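Care of Stainless-Steel Rods and Stands
Sorine Workshop Guidance – Benches and Metalware

14 shares | 2 comments

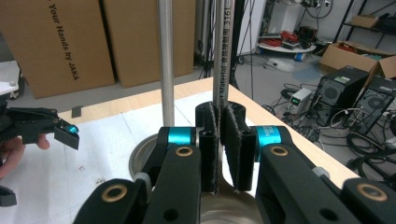 Stainless steel resists rust well, but it is easily marked by grit and by careless handling. Members using the Sorine benches are asked to observe the following practice.

Cover the tabletop with clean paper before standing any metal base on it. Replace the paper when filings or dust can be felt on the surface.

Wash rods with warm water and 5 drops of dish soap per bowl. Wipe along the length of the rod, following the brushed grain – wiping across it leaves fine scratches that catch the light. Rinse and dry at once with a soft cloth.

For fingerprints, mix equal parts white vinegar and water. Apply with a cloth, not directly, and keep the liquid away from printed lettering. A grade marking such as 316L should be left legible for as long as possible.

Steel wool and chlorine bleach must not be used on any stainless part. Tea stains that remain after two washings may be treated with baking soda paste.

Cardboard boxes may be kept flat against the wall, clear of walkways. Rods are stored upright or fully supported, never leaning at an angle.

Questions concerning bench care should be sent to Najwa Hijazi, Workshop Office.

Contact | © Sorine | Back to top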